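Search this thread
Search
4 min read

1/ Good evening from the back room at Cluseo, our shared workshop in Killden, where the two-arm sorting build has finally gotten to the part I've been looking forward to since January. It picks things up! Not every time, and not gracefully, but I've been grinning at it all evening. Long thread, get a drink.

2/ For newer folks: I'm calling this whole thing Cerell, and the plan is a pair of arms at one table that can tidy small stuff out of a shallow tray into the bins behind it. I started with a single arm and thought that would keep me busy for years (ha).

3/ Most of last week went into the grippers. My old finger pads were smooth, and anything glossy squirted out sideways like a watermelon seed. The new ones have a crosshatch texture, and I glued them on, peeled them off, and glued them on again, a hair lower this time, so the tips meet before the backs do.

4/ I also moved the wrist camera closer in, so both fingertips stay in view when they're open. It's a much easier picture to work with. With the old bracket I was guessing where the tips were, and I guessed badly, and I have a dented bin to show for it. 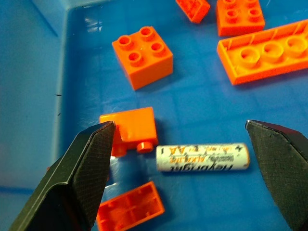

5/ Why use a wrist camera if you already have one looking down at the table?

6/ The overhead view loses the object as soon as the gripper moves in over it, and the wrist view is at its best in just those last few inches. I use the wide one to choose a target and the wrist one to line up the fingers.

7/ Chunky toy bricks have been a lovely thing to practice on, by the way. A brick with its studs up is an easy grab. Flip it over and you've got a thin rim, and if one finger lands inside the hollow the whole pick goes crooked. Lying on its side, it can go either way depending on which faces you close on.

8/ A round battery is its own little lesson. Come at it across the middle and it's fine, come at it a few degrees off and it wants to roll. I slowed the last part of the closing motion way down, and that did more for me than any of the clever things I tried first.

9/ Cables! I have opinions about cables now. My first routing was tidy and tight and looked wonderful until the wrist turned all the way over and yanked a connector. So now I leave a generous loop near the wrist and let the rest hang. It's less pretty, but I sleep better.

10/ The fasteners for the forearms came from Tsuchiya, the little hardware shop down the hill, in a paper bag of 52. I was sure that would be plenty. I was back at the counter the next morning, and they were very kind about it.

11/ Teaching two arms to share a tray is a lot like two people making dinner in a small kitchen. I began with a strict line down the middle, left arm left, right arm right, and it worked but it was awfully stiff. Now either one may reach past the middle as long as the other one is clear of that spot.
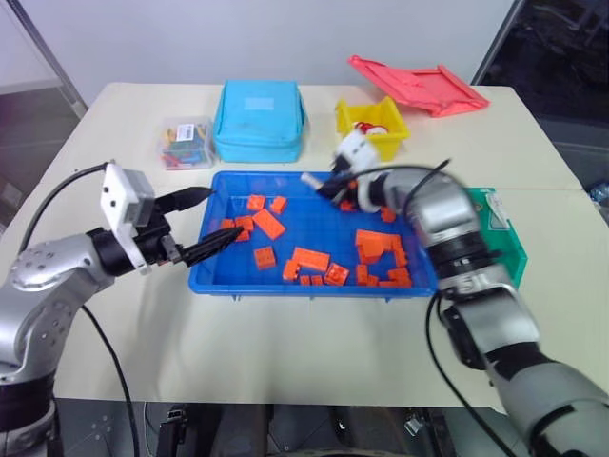
12/ How do you keep the arms from hitting each other?

13/ Each arm reserves the patch of space it is about to move through, and the other has to wait or pick a different brick until that patch is released. There's also a current limit on every joint, so a bump stops the motion before it can bend anything.

14/ Next job is color. Every brick I'm practicing with is orange and every tray floor is blue, and that's about as easy as it gets for the part of the software that finds things. I'd like to mix in other colors and see how quickly it falls apart.

15/ After that I want a long unattended run, with my hand nowhere near the stop button. My goal is 1,000 picks with a log of every miss. I'm nearly ready to try it, I just want to re-tighten the wrist joints first and go over the pads once more with a bit of alcohol.

16/ If you're in Killden and want to come poke at it, the Cluseo door is open most evenings, and I'd love the company. Bring something small and awkward to pick up.

Comments

gluegun_sunday: The watermelon seed thing is exactly my life right now. What glue did you use on the pads?

Author: Plain contact cement! Rough up both sides first and leave it overnight.

north_bench: Do the reserved patches ever deadlock? Mine sat there being polite to each other forever.

Author: They sure did. I gave the left arm priority after a short wait, which is crude but it's held up so far.

tinplate: I've got a jar of odd washers with your name on it. Will drop by.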